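Grout sealer on kitchen tiles: worth the money?
Flerelgate Home Forum > Floors

gavon_dad
Posted October 4, 2018
Quoted $1,941 to have the kitchen tiles stripped and sealed. The bloke also recommended a yearly top-up, naturally. Is sealer a real thing or a subscription? 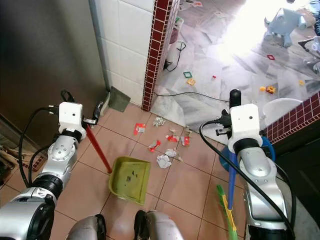 mopqueen20
Grout is porous, so yes, it's real. The quote is comedy. I did mine with a tub of Iltico and an old toothbrush over two evenings. Sweep properly first — the lime-green dustpan and the blue-handled broom are the right idea, as any grit left behind gets sealed in for posterity. Ask me how I know.

tilersmate
Disagree. Iltico goes cloudy on anything glazed. Pay someone, but not him.

mopqueen20
It goes cloudy if you leave it on while you watch the footy. The tub says wipe after 20 minutes.

Jingyi Jiang
Has he tried water drops? If they bead, the old sealer is fine and he can spend the $1,941 on a holiday. Walls are another matter, mine drink everything.
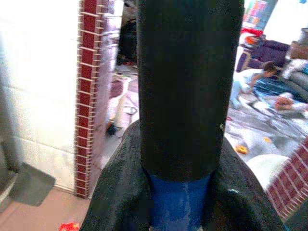 White wall at left, very bright on that side.

tilersmate
Water drops tell you about the spot you dripped on and nothing else.

gavon_dad
Did the drops. Half bead, half don't. Thanks all, I now have two opinions and a damp sock.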